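Frequently Asked Questions: Moving Out of the Garba Reception Center

Last updated Dec 5, 2022

The Garba reception center is being closed in stages, and all residents will be offered a place elsewhere. This page answers the questions most often put to the Resettlement Office by residents, their relatives and people living near the new sites. It applies only to persons registered at Garba. Residents of other centers should contact their own site office.

Why is the Garba center closing?

The center was opened as temporary housing and its permit has been extended twice. In August the regional administration decided not to extend it again. The buildings do not meet the fire safety and heating standards that apply to long-term housing, and the cost of bringing them up to standard was judged too high for a site with no permanent permit.

How many people are affected?

There are 385 registered residents. This number includes children and persons who are in the hospital or staying with relatives for a short time but who have kept their registration.

Where will residents be moved?

Places have been reserved in Bustberg and Oltadach. Bustberg offers family apartments and a smaller number of shared apartments for single adults. Oltadach is a former training college with single and double rooms, shared kitchens and a medical office that is open every weekday morning.

Can I choose which site I go to?

You may state a preference at your placement interview. The Office will take the following into account: family ties, school enrollment, medical treatment already under way, employment, and any safety concern you raise. A preference is not a guarantee. If your first choice cannot be met, the reason will be given in your placement letter.

Will my family be kept together?

Yes. Spouses, partners registered as a household, and parents with children under 18 are placed together. Adult brothers and sisters, grandparents and other relatives should ask to be treated as one household before the interview takes place. Form 3, available at the site office, is used for this request.

How will I know when I am moving?

Each household receives a placement letter at least 20 days before its departure. The letter gives the address of the new housing, the departure time, the baggage allowance and the name of a contact person. It is issued in the language recorded on your registration card. If that language is wrong, please have it corrected at the site office before your interview.

What happens at the placement interview?

The interview is conducted by a placement officer, with an interpreter where one is needed. You will be asked about your household, your health, your work or studies and any special needs. You will not be asked about the grounds of your asylum claim, and nothing said at the interview is passed to the officials who decide it. You may bring a lawyer or another person you trust.
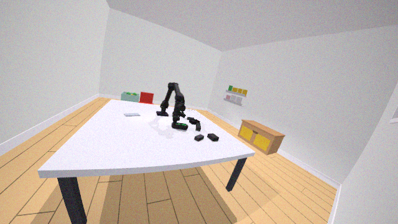
Interviews last up to one hour. Residents who miss an appointment for a good reason, such as illness or a court date, will be given another. Residents who miss two appointments without contacting the Office will be placed on the basis of the information already on file.

Does the move affect my asylum claim?

No. Your claim remains open and keeps its original filing date. You must, however, give your new address to the authority handling the claim. The Office sends a notice of change of address on your behalf if you sign the consent section of your placement letter. If you have a lawyer, please inform him or her directly.

How will transportation be provided?

Buses have been chartered from Tretus, a regional carrier. Each bus has 58 seats, and seats are assigned by household. Persons who use a wheelchair or who cannot travel by bus for medical reasons will be taken by separate vehicle. This must be requested at the interview or, if your situation changes, as soon as possible afterward.

What may I bring?

Each person may bring two large bags and one small bag. Strollers, medical equipment and mobility aids are not counted. Furniture belonging to the center must be left in the room. Larger personal items, including bicycles, may be handed in for later delivery against a receipt. Keep identity papers, court letters and medicine with you during the trip.

Will my children lose their school places?

Children will be enrolled in a school near the new site, and their records will be forwarded. A student in the final year of secondary school may ask to remain at the current school until the end of the term. Such requests are decided case by case and depend on travel time.

What if I do not wish to move?

You are free to arrange private housing if your status permits it. You must then give the Office an address and sign a release form. Residents who decline their place and have no other housing are asked to speak with the site office without delay. No one will be removed from a room without prior written notice and the opportunity to be heard.

Can I appeal a placement decision?

Yes. An appeal must be made in writing, in any language, before the departure date shown in your letter. It is reviewed by an officer who took no part in the original decision. You may remain in your current room until you have received an answer.

Who is responsible for the move?

The coordinator for the closure is Lakmal Patwary of the Resettlement Office. Questions about individual cases should first be addressed to the site office at Garba, which can open your file. Complaints about staff, interpreters or the carrier may be sent directly to the coordinator, in a sealed envelope if you prefer.

May journalists or members of the public attend on departure days?

Access to the grounds is limited to residents, staff, lawyers and accredited aid organizations. Journalists may apply in writing for access to the area outside the main gate. Photographs of residents require their consent, and photographs of children require the consent of a parent or guardian.

How can local residents help?

Donations of winter clothing in good condition are accepted at the Bustberg and Oltadach site offices during opening hours. Please do not bring donations to Garba, where storage has already been closed.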